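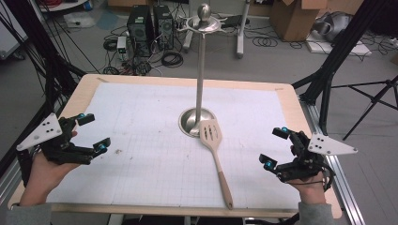 How to load a utensil stand so it stays upright

A utensil stand is a pole with hooks on top and a heavy bit at the bottom. It should need no instructions, and mine came with none, unless you count a slip of paper in the box that said "Enjoy". I enjoyed it until the ladle went on, followed by the potato masher on the same side, and then I enjoyed picking everything up off the kitchen floor at Gilthorpe at seven in the morning.

The method below suits the ordinary sort of stand: domed steel base, thin pole, a flat round rack with hooks curling out of it and a knob on top. If yours is a pot with spoons stuck in it, you have already made the simpler choice and can go and have a sit down.

What you need

The stand
The utensils you use, as opposed to the utensils you own
A damp cloth and a dry one
A bit of string, or some small S-hooks
A table with space around it
Kitchen scales, if you like that sort of thing

I do the sorting on a table covered with a big sheet of gridded paper. Any plain covering will do, but the lines are handy for seeing how far things stick out from the base, and crumbs show up on it very well. You'll be surprised how many crumbs live on a clean whisk.

Step 1. Put the stand up with nothing on it

Stand it in the middle of the table and leave the hooks bare. Give the pole a gentle push near the top. It should rock slightly or stay put. If it wobbles like a trifle, the pole wants screwing further into the base, and the join underneath is the place to look. Turn it by hand until it's snug. Pliers will leave tooth marks in the steel and you will see them every day for the rest of your life.

Check the knob as well. On many stands the knob is what holds the rack down, and it works loose a little at a time. A quick twist every month or so is plenty.

Wipe the base now too. Polished steel picks up fingerprints with real enthusiasm, and it's much easier to clean before there is a fringe of spoons dangling over it.

Step 2. Empty the drawer

All of it. I put this off for years by telling myself I knew what was in there. I did not know about the third melon baller.

Make two heaps. The first is for things you have used since last August. The second is for everything else, including presents, gadgets with only one purpose, and the long fork that came with a barbecue you no longer have. The second heap goes back in the drawer or to the charity shop. It does not go on the stand, however handsome it is.

Step 3. Look for the hole

A utensil needs some way of hanging up. Lay each one flat and look at the end of the handle. The slotted turner is a good one to begin with: wooden handle, rounded end, small hole, and that's all the stand asks of anybody.

Small is the word to watch, though. A hole can look perfectly generous until you offer it up to the hook. Try each one before you plan anything around it, and try it at the hook's thickest part, where it'll have to sit.

If the hole's too tight, thread a loop of string through it and hang the loop. Keep the loop short. A long one turns the spatula into a wind chime. Small S-hooks do the same job and look tidier, but they jump off and vanish into the toaster when you're in a hurry.

If there's no hole at all, you could drill one in a wooden handle. Go slowly, put scrap wood underneath, smooth the edges and rub in a drop of food-safe oil. I've done this twice. One is still in use and the other split neatly up the grain and is now two very thin spatulas.

Step 4. Check the length

Hold each utensil against the pole with its hole level with the hooks. The business end should hang clear of the base. If it rests on the dome, it will slide off sideways and pull on its hook, and you'll hear it tapping away every time somebody shuts the fridge.

Long ladles are the usual culprits. Mine is a Ramov, bought for soup on a scale I have never once attempted, and it is simply too long. It lives in the cupboard with the big pan. We are both happier.

Step 5. Weigh things, or at least heft them

This is the step I skipped, hence the floor. You can do it with your hands: pick up two utensils, one in each, and decide which is heavier. Line the lot up from lightest to heaviest and you'll know enough.

I used the scales, being that way inclined. My lightest hanger is 80 grams. The full load came to 1,392 grams, masher included, and I decided there and then that my stand could manage with 1,000. No law of physics produced that figure. I took things off until the pole stopped leaning, weighed what was left and rounded it down for my nerves.

Step 6. Hang them in pairs

Start with the two heaviest and put them on opposite sides. Then the next two, again opposite, and so on down the line. Keep a hand on the knob while you do the first pair, as for a moment there will be one heavy thing on one side and nothing at all on the other.

Turn flat utensils so the blade faces outwards and follows the curve of the rack. Sideways blades knock into their neighbours, and a slotted one will catch the wires of a whisk given half a chance. Separating those two with wet hands while an omelette browns is a test of character.

If you have an odd one out, give it whichever gap leaves the pole standing straight. Leave one hook free if you can. There will always be a tea strainer.

Step 7. Find it a home

Beside the hob, but well back from it. Wooden handles don't care for heat, and a sleeve reaching over a gas ring to get at a spatula is a bad arrangement for everyone. I keep mine 8 inches from the wall so the back row can be reached without clattering the front row.

Keep it away from the edge of the worktop, too. And look up: a stand that fits nicely under the wall cupboard may not leave you room to lift anything off its hook. Do a practice lift with your longest utensil before you congratulate yourself.

When things go wrong

It leans. Swap the heaviest item with whatever is opposite it. If it still leans, check the worktop, which in an old house may well be the guilty party. Ours slopes enough to roll an egg.

It slides about. Cut a circle of non-slip drawer liner slightly smaller than the base and put it underneath.

Everything smells of frying. Utensils left hanging near a hob collect a fine film of grease. Wash the ones you never reach for every couple of weeks, or take the hint and move them to the second heap.

Drips on the base. Dry things before you hang them. Wood especially: a handle put away wet goes rough and grey, and water marks on a polished dome look dreadful. A splash of vinegar in warm water shifts the marks. Rinse and buff it afterwards.

Other people. Somebody in the house will hang the masher and the big spoon side by side. I have tried explaining about pairs. Now I just move the masher back after supper.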